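Paid research sessions: two-arm waste sorting by teleoperation
Pukevex Lab, Ndlovu Building, ground floor

Study page / Sessions / Pay / Apply / Contact

We are looking for 30 adults to take part in a study on how people teach a two-arm robot to sort household waste. No robotics background is needed. Sessions start in July and will run until all places are filled.

What the study is about

The project is called Nitwood. It compares two ways of collecting demonstrations for a robot that has to pick up mixed items and drop them in a bin. In the first way, the operator clears a whole table in one go, and everything is recorded as a single long demonstration. In the second way, the operator does one item at a time, with a pause and a button press between items. The same learning method is then trained on each set of recordings, and we compare how the two trained policies do on tables they have not been shown.

Our pilot gave a result we did not expect. The policy trained on whole-table recordings was better at choosing which item to take next. It was worse at the grasp itself, mostly on bottles lying on their sides. The policy trained on single items grasped well but often went back to a spot it had already cleared. We had only four operators in the pilot, all of them members of the lab, so we can't say how much of this comes from the method and how much comes from those four people. That is why we need a larger group from outside the lab.

A good part of the work is in the grasp. Bottles are harder than they look. They roll, the thin ones give when squeezed, and a clear one is difficult to see on a camera feed. Operators in the pilot tended to develop a preferred spot for holding a bottle, either the neck or the middle, and stayed with it.

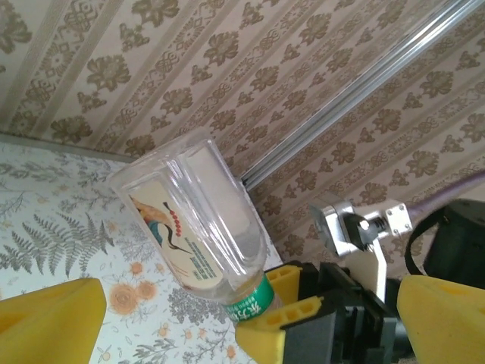

Do I need to have used a robot before?

No experience is required, and for 20 of the places we will only accept people who have never operated one. The other places are open to anyone, including people who have done teleoperation for work or for another study.

What you will do

You will sit at a desk next to the robot enclosure and move two handheld controllers. The left controller moves the left arm and the right controller moves the right arm. Squeezing the trigger closes the gripper on that side. You will watch the table directly and on a monitor that shows the wrist camera views.

At your first session you will get a safety briefing and a practice period of 20 minutes. Nothing from the practice period is used in the results. After that you will do recorded runs. Before each run a staff member sets out the items and tells you which way of working to use. You say when you are ready, and the run ends when you say it is done or when the time limit is reached.

The items are ordinary trash: drink bottles, cups, wrappers, small packets. You will not have to touch them by hand. You may be asked to pass an item from one arm to the other if the bin is on the far side. Some people find the handover the hardest thing to learn, and we give extra practice on it if you ask.

The layout of the table changes between runs. The bin may be placed on either side.

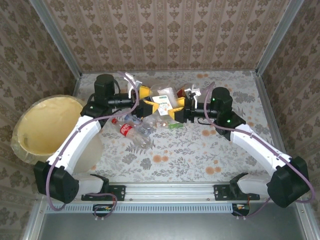
The two-arm station with a cup between the grippers and the bin at left.

Mistakes are part of the data. If you drop something, pick it up again if you can reach it with the arms. If it lands where the arms can't reach, tell the staff member and leave it. Please don't start a run over on your own. We do want to know how people recover from a bad grasp, and in the pilot some of the most useful recordings were ones where the operator had to try three or four times.

We do not score you, and you will not be told how you compare with other participants. Your pay does not depend on how many items you clear.

Time

Each participant comes in for three sessions. A session has 45 minutes of recorded work, plus breaks. Plan to be in the building for an hour and a half the first time and a little less after that. Sessions begin at 9:30 a.m., 1 p.m., or 3:30 p.m. You can pick different times for different sessions, but all three should be finished within two weeks. If there is a longer gap we would have to repeat the practice period, and your data would go into a separate group.

There is a five-minute break halfway through the recorded work. You can ask for more breaks at any point. Holding the controllers up can tire the shoulders, so the chair has armrests and we will adjust them with you.

Pay

You receive $45 for each session you complete. People who complete all three receive an extra $30 after the last one. If you stop partway through a session you are still paid for that session. Payment is by bank transfer or gift card, your choice, and goes out at the end of the month.

We can't pay for travel. There is a bike rack at the side entrance on the parking lot side, and visitor parking is free if you give us your plate number before you come.

Who can take part

You must be 18 or older and able to attend in person. You need to have the use of both hands, and to be able to see a monitor at arm's length, with glasses or contacts if you wear them. You should be comfortable following spoken instructions in English. Left-handed people are very welcome. All four pilot operators were right-handed, and we would like at least a few who are not.

Please do not apply if you took part in the pilot, if you work for Pukevex, or if you have an injury to the hand, wrist, or shoulder that is still being treated. If you get motion sick from video games, it is fine to apply, but mention it on the form. The wrist camera views move a lot, and we can set the monitor to show a fixed view only.

More on the method, for those who want it

Skip this part if you only came for the practical details.

Each recorded run stores the camera video, the joint positions of both arms, and the gripper commands. In the single-item condition, the button press marks where one item ends and the next begins. In the whole-table condition there are no marks, and we do not add any later. Both conditions use the same items and the same time limit.

We will train on 100 runs from each condition, chosen at random from all the runs that pass a basic check for missing video or lost controller signal. Runs are not removed for being slow or clumsy. Testing is done with items and layouts held back from training. For each test run we record whether each item ended up in the bin, how many grasp attempts it took, and whether the arms came into contact with each other.

Bottles get their own analysis. We log whether the bottle is upright or lying down when the fingers close and how high on the body they make contact. An upright bottle approached from above fills most of the wrist view, and the printed label ends up being the main thing the policy has to go on.

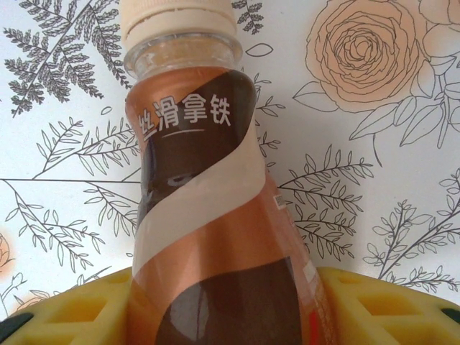

For that reason the held-back set includes bottles with labels that do not appear in training, and a few with the label removed. In the pilot, the single-item policy lost more accuracy on unlabeled bottles than the whole-table policy did. With so few operators we are treating that as a question to test and have written it into the study plan before collecting any new data.

A third condition, where the operator talks out loud while working, was dropped after the pilot. People talked less and less as the runs went on, and the transcripts were too thin to use.

Your data

The station records the table, the arms, and your controller movements. No camera points at your face. There is no audio recording. Your name is kept on the payment form only, and the recordings are filed under a participant number.

We plan to release the recordings with the paper. You will be asked about this on the consent form. If you agree to take part but not to the release, your runs will be used in our own training and left out of the public set. You can withdraw your data up to the end of the month after your last session. After that the training sets are fixed and we can't take single runs back out.

Safety

The arms move at reduced speed, and you stay outside the enclosure for the whole session. A staff member is in the room the entire time with a stop button, and there is a second stop button on your desk. Press it whenever you want to. Stopping the robot does no harm to it, and restarting takes a minute.

Tie back long hair and leave loose bracelets at home or in the locker. Closed shoes are required on the ground floor.

How to apply

Fill in the short form on the Jelar sign-up page and choose "Nitwood sorting study." It asks for your age range, which hand you write with, whether you have operated a robot before, and which start times suit you. You do not need to send a resume.

We reply to everyone. If you are selected you will get an email with the consent form, a map, and a link to book your three sessions. If all the places are taken when you apply, we will ask if you want to go on the waiting list. Some people do drop out, so it is worth saying yes.

If you need to change a booking, use the link in the confirmation email up to noon on the day before. After that, please call the front desk of the Ndlovu Building and ask for the sorting study.

Participants who finish all three sessions can ask to be sent the results. We will email a two-page summary when the analysis is finished, and the full paper once it is out.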